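Chapter 4
Clothing and the Printed Word

4.1 Introduction

In Chapter 3 we looked at how fabric is woven, dyed and cut. This chapter deals with what happens when words are added to it. Lettering on clothes is so common today that most people hardly notice it, yet for much of its history the undershirt was plain and was kept out of sight beneath other garments.

The chapter follows one small town, Bronby, where a mill began printing words on cotton shirts for local sports clubs. The mill's order books survive and list 3,296 shirts in the first full year of printing. Most were ordered in lots of 40. The largest single order, for 300 shirts, came from the neighboring town of Iltside in November, ahead of a winter fair.

The historian Halldóra Þórarinsdóttir has studied these books closely. She argues that club members wore the shirts well beyond the playing field - to work, to the market, on visits to relatives - and that the town name on the chest slowly became a kind of everyday dress. Her work is discussed in Section 4.3.

Three terms are used throughout the chapter. A slogan shirt carries a phrase meant to be read by strangers. A membership shirt names a group the wearer belongs to. A display shirt uses letters mainly for their shape and size, and the words may be stacked, shortened or hard to read in full.

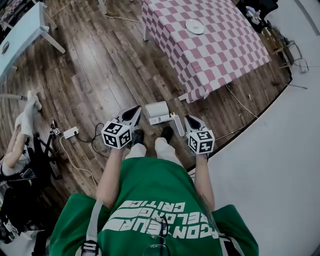
The line between these types is not fixed. A membership shirt passed on to a younger cousin may end up as a display shirt, worn by someone with no tie to the group at all. The Lykkegaard firm, which took over the Bronby mill, made use of this. It sold leftover club shirts by the box, and buyers chose them by color.

Section 4.2 covers the printing methods of the period, beginning with the cut stencil and moving on to the screen. Section 4.4 compares Bronby with the Braltska workshops, where letters were sewn on by hand. Before reading further, review the notes on cotton weights in Chapter 3, Table 2.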